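Is 46 demos enough for a block-pushing policy?
Posted in Learning & Data

Arif Pangaribuan
I'm collecting examples of a rod pushing toy blocks around a board and training on Dunmore's default settings. The guide says 40 demos will do. I have 46, and it still stalls in front of the red cylinder or shoves the wrong block. Typical layout below, with the tip near the cylinder and four pieces bunched up lower down.

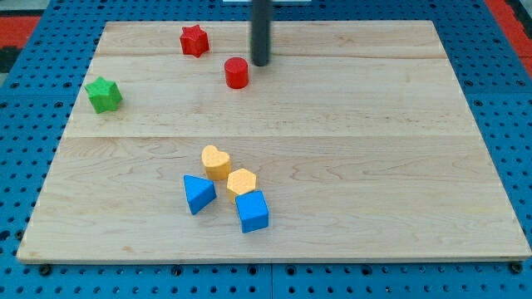 2 replies

Gurnetti
I wouldn't trust that 40. It says nothing about how different the demos were from each other. Do yours all begin with a cluster in the middle and bare wood on the right? Then you have one demo many times over – the policy has no reason to know what the right side is for.

Also, you have two red pieces and two stars. If your instruction just says "push the red one", I'd stall too. Name color and shape both, every time. Hold back 20 layouts you never train on and test on those before recording anything more. I doubt more data of the same kind will help, whatever the guide promises.

Zindura
try Urau, it has augmentation built in. worked for me in June, roughly the same number of demos

Gurnetti
Worked on what, though? Flipping and recoloring is risky when the commands mention color and left or right. I'd want to see a test on new layouts first.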